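Wullthorpe Guest House and Cottages
Frequently Asked Questions

Last updated October 31, 2020

Please read through these before you write to us. Most of the questions we get by email are answered on this page. If yours isn't, the contact details are at the bottom.

BOOKING AND PAYMENT

How do I book a room or cottage?

Use the booking form on this site, or telephone the office. We hold a room for 24 hours without payment. After that it goes back on the calendar.

How much deposit do you take?

One night's rate for rooms in the main house. For Shboul Cottage and the Drurkia Loft the deposit is a third of the total. The balance is due on arrival for rooms, and 15 days before arrival for the cottage and the loft.

Which cards do you accept?

Visa, Mastercard and debit. We also take bank transfers, but allow a few days for them to reach us. We can't take cheques any more.

Is there a minimum stay?

Two nights for rooms over long weekends, otherwise one. The cottage is three nights all year. The loft is two nights, except in February, when we let it by the week only.

What is your cancellation policy?

Cancel 15 days or more before arrival and you get the full deposit back. Inside 15 days we keep the deposit unless we can re-let the dates. If we re-let part of your stay, we refund that part. Changes of date are free once, as long as the new dates are within a year of the old ones.

Do you charge a cleaning fee?

Not for rooms. The cottage and the loft have one cleaning fee per stay, which is shown on the booking form before you pay. It is the same for one night's extension or ten.

THE ROOMS

How many rooms are there?

There are 13 in the main house, on two floors. All have a private bathroom. Four have a bath with a shower over it and the rest have a walk-in shower. Tell us when you book if you need one or the other.

What sizes are the beds?

Mostly queens. Rooms 2 and 9 have twins that can be pushed together as a king, with a topper over the join. The cottage has one queen and two singles. The loft has a queen and a sofa bed, and the sofa bed suits one adult or two small children.

Are any rooms on the ground floor?

Rooms 1 to 5 are. Room 3 has a wider doorway, grab rails and a shower with no step. There is no elevator in the building. The loft is reached by an outside stair with a handrail on one side, and we don't recommend it for anyone who has trouble with steps.

Can I ask for a particular room?

Yes, and we'll note it on the booking. We can't promise it unless you have paid in full, and even then a plumbing problem might force a move. If we have to move you to a cheaper room, we refund the difference.

Is there air conditioning?

In the loft, yes. The main house has ceiling fans and thick walls, and stays fairly comfortable through the summer. Portable fans are in the hall cupboard on each floor. Help yourself.

Which rooms are quietest?

The ones at the back, 4, 5, 11, 12 and 13. The front rooms look over Clarkalgate Road, which carries farm traffic from early morning during harvest.

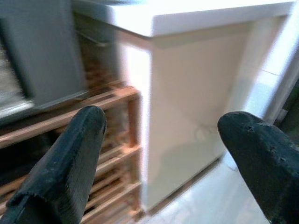
Black fingers with a gap between them, the one on the right pitted near the tip.

ARRIVAL AND PARKING

What time is check-in?

From 3 p.m. to 8 p.m. If you expect to be later than that, telephone before 6 p.m. and we'll give you the code for the key box. Please don't rely on email for this. The office inbox is not checked in the evening.

Can I leave my bags before check-in?

Yes, from 10 a.m. We have a locked room behind reception. It isn't heated, so take anything out that shouldn't get cold.

What time is check-out?

11 a.m. for rooms and 10 a.m. for the cottage and the loft. A late check-out until 1 p.m. can often be arranged in the main house if you ask the day before.

Where do I park?

In the gravel lot to the left of the gate. Parking is free and there are enough spaces for every room to have one. Trailers and boats go in the lower field, which is soft after rain – ask at the office before you drive onto it.

Do you have a charger for electric cars?

One, beside the tool shed. It is shared, so move your car when it's full. We add the cost to your bill at the rate we pay.

How far are you from the train?

The bus from the station stops at Clarkalgate corner, and from there it's 122 metres to our gate. The last bus is early in the evening. A taxi should be booked ahead, as there is rarely one waiting.

FOOD AND COOKING

Is breakfast included?

For rooms, yes. It is served from 7:30 to 9:30 in the dining room and includes eggs, toast, oatmeal, fruit and pancakes. Cottage and loft guests can add it for a charge if they tell us by noon the day before.

Can you manage allergies?

We can do gluten-free, dairy-free and vegan breakfasts with a day's notice. Our kitchen handles nuts and we can't guarantee that any dish is free of traces.

Do you serve dinner?

No. There are two restaurants and a bakery within a short drive, and menus for all three are kept at reception. You may bring takeaway food back to the dining room after 5 p.m. Please don't eat hot meals in the bedrooms.

What is in the cottage kitchen?

A full-size stove, fridge with a small freezer, microwave, kettle, coffee maker, pots, knives and dishes for six. Oil, salt, pepper, tea and a starter pack of coffee are supplied. There is no dishwasher. The loft kitchen is smaller, with two burners and no oven.

Is the water safe to drink?

Yes. It comes from our own well and is tested regularly. It is hard water, and will leave a mark in the kettle. 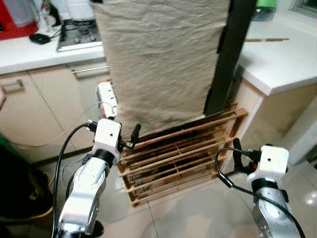

Linen cloth draped over a wooden drying rack

LINENS AND LAUNDRY

Are sheets and towels provided?

Yes, in all rooms, the cottage and the loft. Each guest gets one bath towel, one hand towel and a face cloth. Beach towels are not included, and we ask that you don't take the white ones down to the lake.

How often are the sheets changed?

Every fourth day on longer stays, or sooner if you ask. Towels left on the bathroom floor are replaced daily in the main house. In the cottage and the loft we bring a fresh set halfway through any stay of a week.

Can I do my own laundry?

There is a coin washer and dryer behind the main house, open 8 a.m. to 8 p.m. Soap is sold at reception. Cottage guests may also use the clothesline in the yard.

Do you have feather-free pillows?

All our pillows and duvets are synthetic. Wool blankets are in the closets. If you are allergic to wool, let us know and we'll take them out before you arrive.

CHILDREN, PETS AND GROUPS

Are children welcome?

Yes, at any age. Cribs are free and we have two, along with one high chair. Children under five stay free in their parents' room. The pond behind the orchard is fenced, but the creek is not, so keep small children with you on the lower path.

Can I bring my dog?

In the cottage and in rooms 1 and 2 only. There is a charge per stay. Dogs must be on a leash around the hens and are not allowed in the dining room. We can't take cats.

Do you host weddings or reunions?

Small ones. We can take a daytime event of up to 40 people on the lawn if the party books the whole house for two nights. Music outdoors stops at 9 p.m. Write to Savvas Bakalis at the office for dates and prices.

THE GROUNDS

What is there to do on the property?

There is a croquet lawn, a fire pit, a table tennis table in the barn and a loop trail of 1,436 metres that starts behind the orchard. It is mostly flat, with one steep section at the creek. Rubber boots in various sizes are in the porch.

Can we have a fire?

In the pit only, and only when there's no fire ban. Firewood is sold by the bundle. Put the fire out with water before you go in – there is a tap and a bucket beside the woodpile.

Is there Wi-Fi?

Yes, in the main house and the loft. It's good enough for email and most video calls. The signal in the cottage is weak, and mobile coverage depends on your carrier.

Can I smoke on the property?

Outdoors, away from the doors and windows. There is a sand bucket by the barn. Smoking in a room means an extra cleaning charge.

I left something behind. Can you send it?

We keep lost items for some 15 weeks. Email us with your room number and a description, and we'll post it to you once the postage is paid. Chargers and single socks are kept in a box at reception.

CONTACT

Telephone the office between 9 a.m. and 6 p.m., or use the contact form on this site. Email is usually answered by the next day.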